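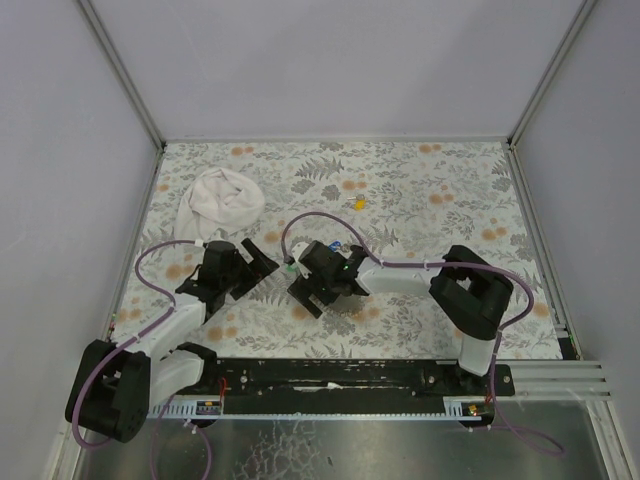 Lorcan Coughlan wrote back that the blue will not hold if we keep rinsing in hard water, and that he would lower the soda before touching anything else.

Posted Tuesday, by Xuân Quách
Filed under: Workshop Notebook, Dyeing

I took his advice for half of the batch. The Vanddale cotton was cut in 4 pieces, all soaked overnight in plain water. Pieces 1 and 2 got the old recipe, pieces 3 and 4 the same recipe with less soda. Dye powder is from Poon, lot 664, the bag that was opened in August.

Weight of the full roll before cutting: 2,544 g. I forgot to weigh the offcuts, so please do not use this number for the yield.

After 6 rinses the water of piece 1 was still blue. Piece 3 became clear at the fourth rinse. Piece 4 has a pale stripe along the fold, my mistake, I did not open it fully in the bath. The color of 3 is a little weaker than 1 when dry, but I like it more, it is closer to the Clenent sample card.

To do: ask Gutard the price of the softener filter. Repeat piece 4 with no fold. Lorcan, your thermometer is in my drawer.

We use cookies to remember your preferences. Accept | Manage settings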